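We use cookies to remember your reading level. OK

How do you teach a robot arm?

A robot arm does not know how to push a block. Someone has to show it.

One way is by hand. A person holds the arm and moves it slowly, while a computer saves every position.

Another way is by remote control. The person moves a joystick, and the arm copies - a bit like a crane in an arcade. At the Lornico workshop, Trilok Srivastava teaches this way. He steers the arm's long finger against a block and pushes it across a board.

One try is not enough. Trilok did the same task 374 times, and it took him about 30 hours. He started the blocks in different places each time. 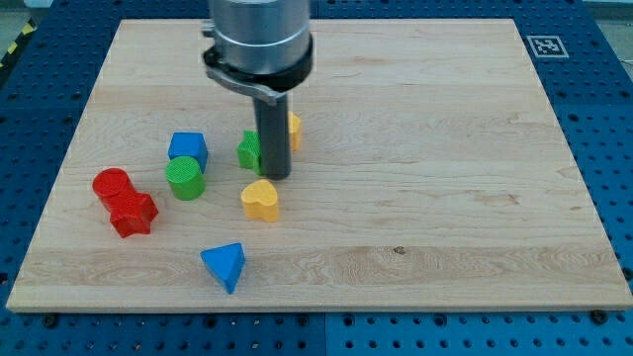
Then the computer studies all the tries. It looks for what to do when a block is near, far away, or turned sideways. After that, the arm gets a turn by itself. If it misses, Trilok takes the controls and shows it again.

More to read
What is a sensor?
Why do robots need batteries?
Gears and levers

Contact Clasard Kids | Back to top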